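Workshop notebook, February
Mending and upholstery corner, entry 19

Came in a little after two with every intention of finishing the footstool and of course did nothing of the kind, because the grey bench had turned into a clothes rail again and I spent the first part of the afternoon sorting through what was on it. I don't mind, really. It is a lovely thing to sit and sew on, wide enough to spread out a whole garment, and the fabric has just enough tooth that slippery sports stuff doesn't slide off onto the floor while you are hunting for the pins. (We had no end of trouble with that on the old Plodonance table, which was varnished to within an inch of its life.)

The kit from the Podia five-a-side lot is the big job this month. I have put a slip of paper in with each piece saying what wants doing, and the finished ones are folded on the shelf under the window. Shirts were easy, mostly hems. The shorts are slower work, as the waistbands have to be unpicked a little way at the back before you can get at the elastic, and it is fiddly stuff, gathered up very tight. I cut a new length at 40 and eased it through with the big blunt bodkin, and it sat much better than the first one I tried, so please do use 40 if you take any on and I am not about.
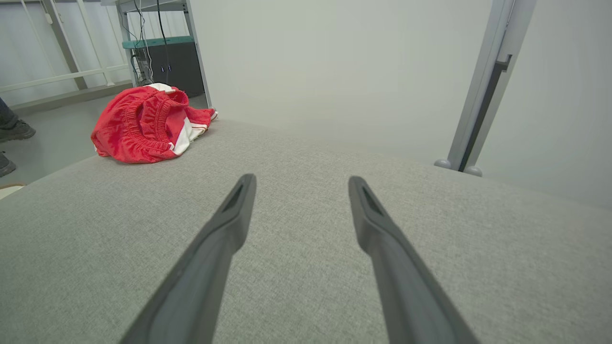

Red and white shorts on the grey bench, elastic at the waist still bunched up tight.

I had a good look at the piping while I was at it. It is very thin and I wouldn't try to replace it unless we absolutely must, just catch it down by hand with the red thread from the Gumus box, reel 431, the nearest we have in daylight. Under the lamp it looks a touch orange, so don't be put off. White panels get the ordinary white and a fine needle, and please press through a cloth with the iron turned well down, I should hate us to put a shiny patch on something with a sheen to it already.

As for the bench itself, I went over the seat with the soft brush and the rounded edge along the back could do with a proper clean before spring. The Kalinowski foam cleaner is nearly finished, so I have put it on the shopping list along with more elastic and a packet of bodkins. Footstool tomorrow, with any luck, if the tacks have come.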